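Guris Robotics Club Students Teach a Gripper to Sort the Tea, and We're Taking It to the Ninden Student Challenge

2020-12-30

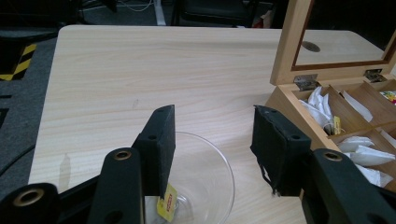

I've been helping run the Guris after-school robotics club for long enough to know that the projects I laugh at first are usually the ones that go somewhere. So when our students came to me and said they wanted to spend the whole season on tea bags, I laughed, and then I signed the supply form.

My name is Ashley Rowbotham, I'm the club's lead mentor, and I'm very happy to announce that our team has been accepted into the Ninden Student Challenge this coming April! They'll be competing in the household tasks division with a project they call Rellent (it was a typo in a group chat, and it stuck).

The idea is pretty simple to explain and a real pain to do. Students work a two-fingered gripper by hand, over and over, moving tea bags between a box with little compartments and a glass bowl. Every run gets recorded, and the recordings are what they use to train the software that will drive the club's robot arm at the challenge. So far they have logged 1,677 runs. The goal is 2,000 before the entry gets locked, and I have no doubt they'll blow right past it, given how competitive the sign-up sheet has become.

Why tea bags? They're light, they flop, the paper is thin and the strings get into everything. A wooden block sits there and lets you pick it up. A tea bag folds over the second you squeeze it wrong! Our younger members picked this up faster than the mentors did, and I say that as the person with the worst record in the club.

We have 24 students on the project this year, split between handling, software and the build crew. The build crew deserves a special shout-out. They've been through I don't know how many kinds of finger padding (foam, rubber, a dish glove that somebody's dad is still asking about), and they're still arguing over the next one.

The club is also holding an open evening at the Reuter Community Hall before the challenge, with seats for about 210 people. Families, neighbors and curious folks are all welcome, and you can try the gripper yourself. Admission is free. We'll serve tea, of course, poured by humans for now.

If you'd like to come, sponsor travel, or donate tea (any kind, as long as it has a string and a tag), stop by the Guris front office and ask for the robotics club.

Media contact: Ashley Rowbotham, lead mentor, Guris Robotics Club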